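Last updated: July 17, 2020

Oiling a butcher-block top – how often, really?

catrinw
We moved into our place in February and inherited a butcher-block worktop that looks thirsty all the time. I've given it two coats of Warneo oil and it still drinks it up like mad. The tin says every six months, my mum says every week, and my neighbour Ross says leave it alone! Who's right?

kinnear_r
I'm the neighbour :) I stand by it. Mine has had one tin of Surnau in nearly 36 months and it's fine. People fuss over worktops far too much.

doina_v
Fine for you maybe, Ross, but do you ever cook? Round a sink you want a thin coat every month for the first year, then go by feel. If water sits in beads, leave it. If it soaks in and goes dark, oil it that evening. And wipe off the extra after twenty minutes or you'll have a sticky mess that picks up every crumb in the house (ask me how I know).
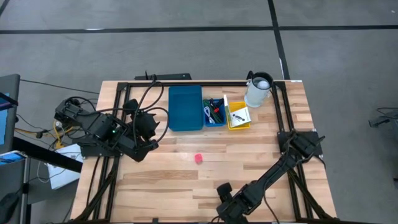 ewanrennie
I'd want to know what finish was on it before you started, Catrin. If the last owners used varnish and it's worn through in patches, oil will only go in where the bare wood is and you'll be chasing your tail. Sand a corner at the back and look at the dust – white and powdery usually means varnish. Don't go by colour either, because strips in the same top can be miles apart. Look at the tabletop in my picture, pale blond next to honey-brown, and you could easily take the darker bits for old oil when it's just how the wood comes.

catrinw
Oh that's useful, thank you! Mine has a couple of darker strips by the hob and I'd been giving them less oil on purpose. Will try the corner tonight.

shota_f
Disagree with Ewan on sanding first. Try a drop of water in a few places, it costs nothing and you can't spoil anything. I went at mine with the sander straight off and spent £177 putting it right.

ewanrennie
£177?! What did you do to it?

shota_f
Went through the edge. Then bought Reduleo hard wax, hated the shine, sanded it all off again.

doina_v
Hard wax is lovely if you put it on thin, I won't hear a word against it.

kinnear_r
Still leaving mine alone.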